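Robotique de service : évaluer une offre commerciale
Séance 8. Lire la fiche technique d'un kit de collecte par démonstration

Document distribué aux étudiants. À lire avant le TD, avec la plaquette du kit Jistlow et le contrat type d'Avdale.

1. Ce qui est vendu

Avdale commercialise sous le nom de Jistlow un ensemble comprenant deux pinces tenues à la main, équipées de caméras, un logiciel d'enregistrement et un abonnement au traitement des trajectoires. L'opérateur exécute la tâche lui-même, pince en main. Les enregistrements servent ensuite à entraîner une politique de commande pour un bras. L'argument de vente tient en une phrase de la plaquette : « des données de qualité robot, sans robot ».

La phrase mérite qu'on s'y arrête. Une donnée n'a pas de qualité en soi, elle en a une pour un usage. Si le bras de destination a un poignet plus encombrant que l'avant-bras humain, une partie des gestes enregistrés lui sera inaccessible. La plaquette n'indique nulle part la proportion de trajectoires rejetées pour cette raison. Avdale, interrogée par écrit, nous a renvoyé à la plaquette.

2. Les chiffres annoncés

Trois valeurs reviennent dans tous les supports commerciaux :

Cadence : 139 démonstrations par journée d'opérateur.
Volume conseillé : 700 démonstrations par tâche.
Formation : 3 heures.

La cadence est donnée sans la durée de la journée, sans celle de la tâche et sans dire si les essais ratés sont comptés. Poser un gobelet sur un plateau et fermer un bracelet ne prennent pas le même temps. Un chiffre unique pour les deux ne renseigne sur rien.

Le volume conseillé pose un autre problème. Il est présenté comme un seuil, alors que la courbe jointe en annexe n'a ni barre d'erreur ni indication du nombre d'entraînements. On ignore même si l'évaluation a été faite avec les objets vus à l'entraînement. Refaites le calcul du coût par tâche à partir du contrat type, en ajoutant la relecture des séquences, facturée à part (article 8). Vous constaterez que la comparaison avec la téléopération, très flatteuse à la page d'accueil, l'est beaucoup moins.

Quant à la formation, elle couvre le branchement et le calibrage. Apprendre à faire un geste régulier, à vitesse exploitable, avec des doigts qui n'ont pas de sensibilité, demande autre chose qu'une matinée.

3. L'étude Plelthorpe

La plaquette cite un « pilote Plelthorpe » mené en août, avec un taux de réussite qualifié d'excellent. Nous avons pu consulter le compte rendu. Les essais ont eu lieu sur un établi nu, sous éclairage constant, avec un seul type de pièce, toujours présentée dans le même sens. Le protocole est honnête et décrit correctement. C'est l'usage qu'en fait le service commercial qui ne l'est pas : rien, dans ce compte rendu, ne permet de parler de « tout environnement domestique ».

Retenez la distinction, elle tombera à l'oral : validité interne d'un essai, d'un côté ; extrapolation par le vendeur, de l'autre.

4. La tâche domestique

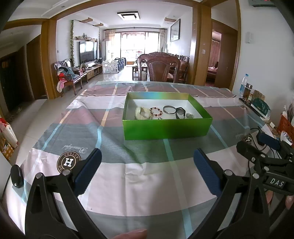

Le rangement de petits objets figure en tête des applications promises, et c'est sans doute le cas le plus mal couvert par les chiffres du paragraphe 2. La difficulté change avec chaque pièce. Dans la boîte verte, un bracelet de perles, un jonc argenté lisse et une montre noire au bracelet recourbé se partagent le même fond blanc, et un petit anneau sombre dépasse à peine derrière le bord le plus proche. Ouvrez la fiche du kit : elle donne une ouverture maximale des mors, aucune épaisseur minimale de préhension. Pour un anneau, c'est pourtant la seconde valeur qui compte. Ajoutez l'extérieur métallique et brillant de la boîte, et demandez-vous ce que vaut une estimation de profondeur obtenue sur des surfaces mates. La nappe est froissée et rayée ; la plaquette, elle, ne connaît que les plans de travail unis.

Le module Gebretsadik, vendu en option, est censé traiter les reflets. Sa notice parle de « robustesse accrue » sans dire par rapport à quoi. Une option qui corrige un défaut est aussi l'aveu que le défaut existe dans la version de base, et il faut l'inscrire au budget dès la première estimation.

5. Questions à poser avant de signer

Combien de démonstrations enregistrées ont été écartées, et selon quel critère ?
Les objets de test étaient-ils différents des objets d'entraînement ?
Qui est propriétaire des vidéos tournées au domicile d'un particulier, et combien de temps sont-elles conservées ? (Le contrat type ne répond qu'à la première moitié.)
Que se passe-t-il si l'abonnement s'arrête : les trajectoires restent-elles lisibles avec un autre logiciel ?

6. Travail demandé

Rédigez une note d'une page à l'intention d'un acheteur qui n'est pas roboticien. Choisissez une seule affirmation de la plaquette Jistlow, indiquez la mesure qui permettrait de la vérifier et décrivez l'essai le moins coûteux pour l'obtenir. Les notes qui se contentent de conclure « à confirmer » seront rendues sans correction. Le compte rendu Plelthorpe peut être cité, à condition de préciser les conditions d'essai.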